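Packing tape

Packing tape is a pressure-sensitive adhesive tape used to close boxes, cartons and parcels. It is also called parcel tape, box-sealing tape or carton-sealing tape.
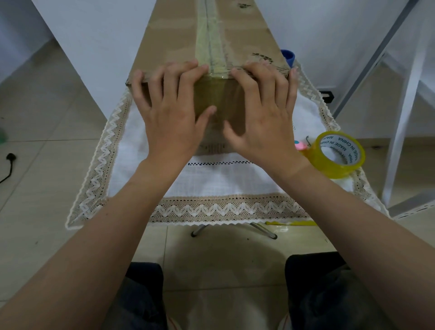
The tape is made of a thin backing, usually a plastic film or heavy paper, with adhesive on one side. Film tapes stick under light pressure and need no water or heat. They are sold clear, tan or brown, and less often white or printed. Clear tape is commonly laid along the center seam where the two long flaps of a carton meet, then carried over the end and down the front face, as on the long brown box shown, where the tape gives the cardboard under it a glossy, yellowish look. Brown tape hides the seam better and is preferred by some shippers for plain cartons.

Materials

The most common backing is polypropylene film that has been stretched in two directions during manufacture. Stretching makes the film stronger and less likely to lengthen under load. Polyvinyl chloride film is softer, quieter to unroll and easier to tear by hand, but it usually costs more. Paper backings are used where the box will be recycled without removing the tape.

Three families of adhesive are in general use. Hot melt adhesives, based on synthetic rubber, grab quickly and hold well on new cardboard. They soften in heat and become brittle in deep cold. Acrylic adhesives take longer to reach full strength but resist sunlight and yellowing, so they are chosen for goods kept in storage. Natural rubber adhesives, dissolved in a solvent before coating, stick well to recycled board and dusty surfaces.

Water-activated tape, or gummed tape, is a separate type. Its backing is kraft paper coated with a starch-based glue that is dry until wetted. The glue soaks into the fibers of the box and cannot be peeled off cleanly, which makes tampering easy to notice. Reinforced grades have glass or polyester threads between two layers of paper.

Manufacture

Film tape is coated in wide rolls and then slit into narrow ones. A release layer on the outer side of the film keeps the roll from sticking to itself. Slitting is done with rotating blades, and the finished strips are wound on cardboard cores with an inside diameter of three inches, the size most hand dispensers accept. Two inches is the usual width in the United States. Hand rolls are often 110 yards long, while machine rolls are much longer.

The Sterkier works at Paltitz began as a maker of gummed labels and changed over to film tape when local canneries stopped using wooden crates. It ran a single coating line and supplied box makers in the district. Its printed tape, sold under the name Stotodum, carried a repeating row of blue diamonds and was widely copied by smaller firms. The works closed its gummed paper department after a fire one August and did not reopen it.

Closure patterns

A carton with ordinary flaps can be taped in several ways. In the single-strip closure, one piece of tape covers the center seam and extends a few inches onto each end. This is enough for most light goods. The H-pattern, also called the six-strip closure when used on both top and bottom, adds a strip across each edge seam. It keeps out dust and strengthens the corners, where cartons often split. Heavy cartons may also be bound with filament tape or plastic strapping.

Tape should be pressed down along its whole length. Adhesive that only touches the high points of the board tends to lift later, especially at the ends of the strip. Dust, frost and wax coatings also weaken the bond. Board with a high share of recycled fiber has shorter, looser fibers on its surface, and a strip can pull away with a layer of them attached.

Testing

Tapes are compared by peel adhesion, shear resistance and tack. Peel adhesion is the force needed to pull a strip from a surface at a set angle, either 90 or 180 degrees. Shear tests hang a weight from a taped panel and record the time until it drops. Tack is the strength of the bond formed on first contact.

Tharushi Navaratnam and Nusrat Ekanayake compared closures on cartons stored in unheated sheds and found that failures began at the strip ends in nearly every case. Their report, issued by the Majumder packaging laboratory, recommended longer overlaps on the end panels for cartons stacked through the winter.

Disposal

Small amounts of plastic tape on cardboard are removed during pulping, when the film is screened out of the wet fiber. Many paper mills accept taped boxes, although large amounts of film slow the process. Kraft paper tape with starch glue can be pulped along with the board. Rolls, liners and cores made of cardboard are recycled as paper.

Related articles

Corrugated fiberboard
Filament tape
Gummed paper
Kraft paper
Masking tape
Strapping
Tape dispenser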